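Clellow opens hand-teaching program for robot arms to outside workshops

5 min read

Clellow, a small automation firm that builds training tools for robot arms, said in May that it is opening its demonstration program to outside workshops and training centers. The program, called Cerier, lets a person with no programming background show a robot a task by hand or guide it by remote control.

Until now Cerier had been used only inside the company and by one partner, the packaging firm Lacerda. Clellow said the first outside sites will be able to sign up over the summer, with a place limit of 14 sites in the opening round.

"Most of the people who know how a job should be done don't write code," said Adalberto Batista, who leads the program at Clellow. "They know how to pick the thing up and where it goes. We wanted a way to take that down directly, from their hands."

How the program works

A Cerier site gets a station with one arm, a two-finger gripper and a handheld version of the same gripper. The operator can work in either of two ways. In the first, the operator holds the handheld gripper and does the task at normal speed while a small camera near the fingers records. In the second, the operator moves a pair of hand controls and the arm follows across the table.

Both methods produce the same kind of record: video from close to the fingers, the position of the gripper at each moment, and how far the fingers are open. A learning program is then trained on those records. When training is done, the arm attempts the task without an operator, and the site keeps or discards the result.

Clellow said the two methods suit different jobs. Handheld work is faster and easier to learn. Remote control is slower, but the recorded motion is always one the arm is able to make, so there is less to correct later on. Sites are free to mix the two in one task.

The company asks that each recording cover one complete attempt, from the first reach to the release. Attempts that go wrong are marked and stored separately – they are not deleted, and sites can choose to use them in training.

Starting with plastic blocks

New operators begin with toy building blocks before they move on to parts from their own line. Clellow chose blocks because they are cheap, hard to damage and easy to replace. They are also awkward enough to be useful. The studs can catch on a fingertip, two blocks can end up side by side with little space for a finger between them, and a block that is gripped off center will often turn.

The block course has 9 exercises. The early ones ask the operator to approach, grip, lift and release a single block. Later ones add neighbors, mixed colors and different starting positions, so that the arm doesn't learn to reach for the same spot every time. Operators are told to keep the fingers open until they are in position and to avoid nudging other pieces on the way in.

Speed gets attention as well. When the gripper moves quickly, the video from the fingers smears, and edges that are plain to a person standing at the table become hard to pick out. Some of this is expected in any real task, and Clellow does not ask sites to remove it. Operators are asked to slow down for the last part of the reach, where the position of the block matters most.
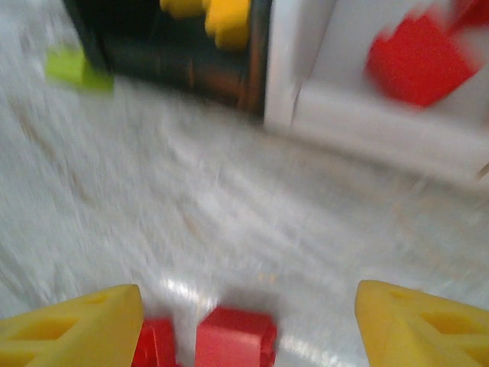 Trial at Lacerda

Lacerda, which packs small household goods for other companies, ran the program at one of its plants over the winter. Staff recorded 481 attempts across the block course and a first job of their own, moving caps from a tray to a sorting bin. Clellow said 400 of those were used in training. The rest were set aside, mostly for recordings that stopped early or began with the gripper already closed.

According to the company, the arm could complete the cap job without help by the end of the trial, although it still had trouble when two caps lay one over the other. Lacerda's operators went back and recorded more attempts with overlapping caps, which improved the result but did not settle it. Work on that part is continuing.

The trial led to several changes in Cerier. Operators said the handheld gripper was tiring over a full shift, and Clellow has since moved the battery to a belt pouch. The start and stop buttons were too close together and have been separated. A playback screen was added so that an operator can look over an attempt right after finishing it and mark it as good or bad before starting the next.

"The playback was the thing they asked for every single day," Batista said. "They wanted to see what the robot saw. Once they could, they started placing things differently and coming in at a different angle, and the recordings got better in about the way you would hope."

Lacerda has kept its station and plans to add a second job, closing small cartons, later in the year.

Shared library

Alongside the opening, Clellow is starting a shared library of recordings under the name Hostel. Sites can store their attempts there and, if they wish, make them available to other sites in the program. Recordings stay private unless a site chooses to share them.

The company said it expects the block exercises to be shared widely, as they contain nothing specific to a customer. Recordings of a site's own products are more sensitive, and Hostel lets a site limit them to named partners or keep them on its own equipment.

Each shared set must list the method used, the type of gripper fingers and the task. Clellow staff will check new sets before they appear in the library.

Taking part

Workshops, community colleges and training centers may apply, as well as manufacturers. Applicants need a table that does not shift when leaned on, steady indoor lighting and one person who can be present for the two-day setup visit. Experience with robots is not required.

Sites in the opening round will receive the station on loan. They are asked to complete the block course first and then record at least one task of their own. Clellow will provide training support by phone during working hours and will visit each site again after the first task has been trained.

Application forms are available from the Clellow program office.

About Clellow

Clellow designs and builds stations for teaching robot arms by demonstration. Its products are used in packaging, light assembly and technical training.

Reader comments (3)

millwright_dan
Does the handheld gripper come in a left-handed version? We tried another maker's and half my crew hated it.

Clellow program office
The grip is the same on both sides, and the buttons can be swapped in the settings menu.

P. in receiving
I'd like to know what happens with the attempts marked bad. If they're kept, can the operator's name be taken off? That will come up at our shop before anybody agrees to wear the belt pouch.

Recent items

Clellow moves assembly work to larger building
Replacement fingers for Cerier stations now in stock
Lacerda and Clellow extend partnership
Setup notes: lighting for finger-mounted cameras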